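Can a machine wash my dishes already?

January 21, 2023

My friend Branwen Griffiths asks me this each winter, when her hands become dry from the dish soap. I always answered "in five years". This time I wanted to give her a better answer, so I spent two evenings reading and watching what people try now with robot arms in kitchens.

My opinion after this: the washing is the easy part. A dishwasher has done it for a long time. The hard part is everything before, when the plates, bowls and spoons are in different places and each one must be held in a different way.

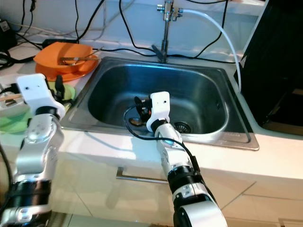

Filed under: Machines at home

Take the spoon at the bottom of the sink. It lies flat on metal, and it is metal too, with light shining on both. For me it is one movement and I do not even look. For a gripper with two stiff fingers there is very little to hold. A bowl with a wide rim seems to me a kinder object, and a chopstick is somewhere between.

I tried it at home with kitchen tongs, to be fair to the robot. I had 27 pieces after Sunday lunch and I needed 24 minutes to move them all to the rack. The teaspoons were the worst, and I dropped one behind the stove.

So I told Branwen to buy good gloves. She wants to know if it can also clean the drain strainer. I will write about this when I have read more.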